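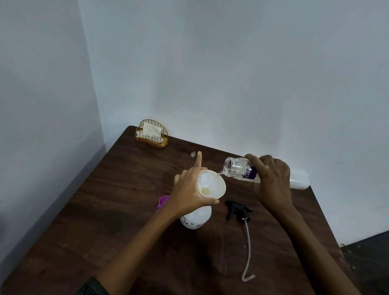 *Filling a spray bottle through a funnel*

# Do your prints need 720?

Notes for the Flellerport talk, April 9, 2020

**Opening (keep it short)**

- Thank Kai-wen for the invitation. Say early that I don't sell printers, paper or courses.
- Ask who has a printer at home. Ask who has changed the quality setting in the last year. Then ask who could say what the change did.
- My claim tonight is small. For most of the photos most of us print, the top setting costs ink and time and I can't find what it buys.

**What the box says**

Read out the line from the Skonus leaflet: "gallery detail at 720 dots per inch." Pause. What gallery? Seen from how far away? The leaflet doesn't say, and I wrote to ask. The answer I got was a link to the same leaflet.

Explain dots and pixels, but don't get stuck here like last time. The file has pixels. The printer lays down dots, and it needs a lot of them to fake one shade of gray. People mix the two up all the time, and the leaflets don't help. If someone wants the math, talk to them at the break.
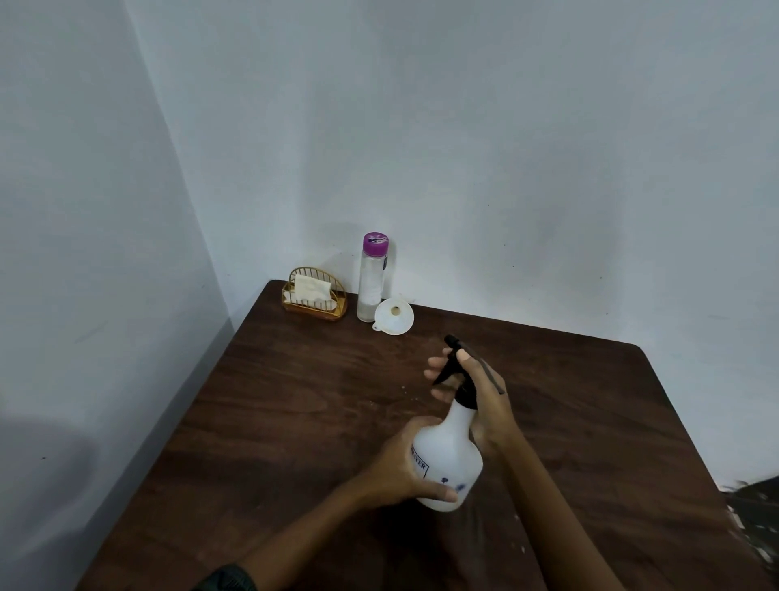

**Murray Costigan**

**The test**

I made 20 pairs of prints in February. Same file, same paper (Chauvin matte, the heavy one), one print at 720 and one at half that. Marked the backs in pencil. Kai-wen shuffled them, so I didn't know which was which either.

We laid them out on the long table and let people pick the sharper one of each pair. They could hold them, tilt them, put their noses on them. No time limit.

Results, slowly:

- At arm's length, the picks looked like coin flips to me. I looked for a pattern and gave up.
- Nose to paper, two pairs got a clear vote for the high setting. Both had fine repeating lines: the rigging shot from Kuvthorpe harbor, and the brick wall.
- Faces, skies, dogs, the fog pictures: no clear vote.

Be fair about the weak points before someone else is. It was one printer. The light in the room was poor. The people doing the picking were photographers, who look at prints in a way normal people never do. If anything that last one should have helped the high setting.

**What did make a difference**

Pass the fog print around, both versions. One was sharpened for paper and one was left as it came off the screen. People see this one from across the room. It costs nothing except the bother of making a test strip.

Also: the wrong paper profile. I printed for a whole winter with the gloss profile on matte paper and blamed the ink. Show the muddy heron.

And viewing light. Carry the heron over to the window if there's any daylight left, or use the desk lamp.

**The question I always get**

"But if I have the setting, why not use it?" Go ahead. My printer takes more than twice as long in that mode, and I have 70 prints to get through for the spring show. Try your own test first. Print one pair, hand them to somebody at home, and don't tell them what they're looking for.

I could be wrong about big prints from the newer cameras. I haven't tested those. If anyone here has, I'd like to see the prints, and I'd like the labels covered.

**Break**

Leave the pairs out on the table, face up. Pencil key stays in my jacket until the second half. Remember to collect the heron.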